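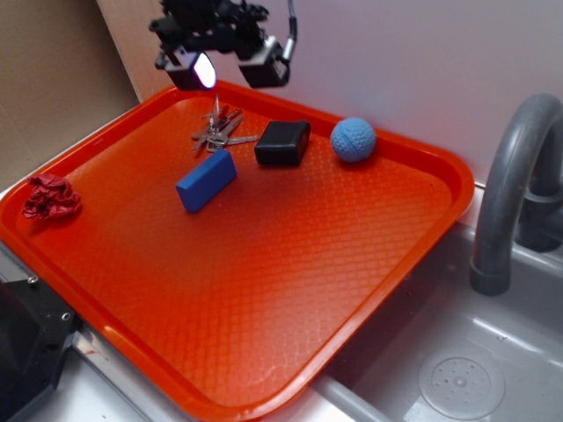 Section 4. Setting Up a Field Recording App for Bird and Frog Calls

Applies to the Riltov sound recorder on phones and tablets. Written for members of the Giltavar nature club by Naheed Baloch. Section 3 covered accounts and passwords, and you need to finish that one first.

Before you start, a word on what the app can and can't do. The store page says Riltov will "name any singer in the woods." I have used it at the Risow marsh for two springs and I would not put it that way. It makes a decent recording. It then offers a name, and the name is a guess made by software that has never stood in a marsh. Set it up as a recorder first and treat the rest as a bonus.

4.1 Installing and first launch

1. Open your phone's app store and search for Riltov. Several other apps use a similar green leaf icon. Check the name under the icon before you tap Install.

2. Open the app. It will ask for the microphone. Allow it.

3. It will ask for your location. Choose "While using the app." The "Always" choice is described as giving "richer results." I have tried both and the results looked the same to me. The battery did not.

4. It will ask for your contacts. Say no. I have yet to hear a good explanation of what a frog recorder wants with your contacts.

5. Skip the tour. If you tapped through it by mistake and ended up on the subscription page, use the small gray X in the corner. The free version does everything in this section.

Note: On older tablets the X sits under the clock and is hard to hit. Turn the tablet sideways.

4.2 Loading the regional sound pack

Without a sound pack the app needs a signal to make its guesses, and there isn't one past the second footbridge.

1. Connect to Wi-Fi at home. The pack is 500 MB and will eat through a small data plan.

2. Go to Settings, then Regions, then Add.

3. Pick the region by the map, not by the "Suggested for you" line. Mine suggested a coast I have never visited.

4. Wait for the bar to fill and the word Ready to show. If the bar stops at 60 percent, leave it alone for a while. If it is still stopped when you come back, close the app and begin again from step 2. The help page tells you to reinstall. Don't do that unless you have copied off your recordings, as reinstalling wipes them.

Caution: The "Smart Cleanup" switch is turned on when the app is new. It deletes recordings the app thinks are empty. It thought my best owl was empty. Turn it off under Settings, then Storage.

4.3 Recording settings

1. Under Settings, then Audio, change Format from Compressed to WAV. The files are bigger. They also still have the high notes in them.

2. Turn off Noise Reduction. This feature gets a lot of praise, and it does take out wind. It also takes out kinglets.

3. Set Clip Length to 2 minutes. The longer choices sound useful until you have to listen back to them all.

4. Set Pre-Record to On. The app then keeps the few seconds before you press the button, and of everything in the paid or free version this is the one I would miss.

5. Leave Gain on Auto for now. If your test recording in 4.4 comes out crackly, change it to Manual and slide it down a little at a time.
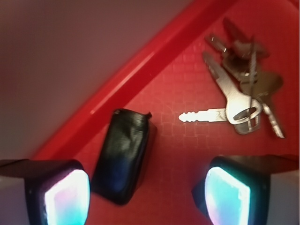 None of these settings is carried over when you change phones, whatever the backup screen says. Write them on a piece of paper and keep it with your field notebook.

4.4 Making a test recording

Do this in the yard before you try it on a walk.

1. Put the phone in airplane mode. A text alert in the middle of a thrush song can't be edited out.

2. Find out where the microphone is. On most phones it is along the bottom edge, and plenty of people cover it with a thumb or a thick case.

3. Point that edge toward the bird. Stand still. Sleeves and rain jackets are louder than you think.

4. Press the red circle. Say the place and the time out loud at the end of the clip, never over the bird.

5. Press the circle again to stop, and play the clip back with earphones. The phone's own speaker will make any recording sound bad.

If you hear a steady hum, look for an air conditioner or a pool pump nearby. If you hear nothing at all, go back to 4.1 step 2 and check that the microphone is allowed.

4.5 Reading the suggested names

After each clip the app shows a name and a score out of 100. The score is not a percentage of anything, as far as I can find out. I wrote to the support address in February and received a link to the page I had already read.

1. Look at the whole list of names, not only the top one. Tap More to open it.

2. Play the sample sound for each likely name and compare it with your own clip.

3. Cross off anything that has no business being here at this time of year. The app does not seem to do this for you, even with the calendar option turned on.

4. If you did not see the animal and are not sure of the call, save the clip as Unknown. The club list takes unknowns. It does not take a score by itself, even a high one.

Caution: Do not press "Share All." It posts every clip with its exact location, including nests. Share one clip at a time and set Location to Hidden for owls.

4.6 Sending clips to the club

1. Open the clip, tap Export, and choose Original File.

2. Change the file name to your last name, the place, and the name of the animal or Unknown.

3. Upload it to the Cheema folder. The link is in Section 2.

The app will offer to "enhance" the file on the way out. Tap No Thanks. It asks again the next time.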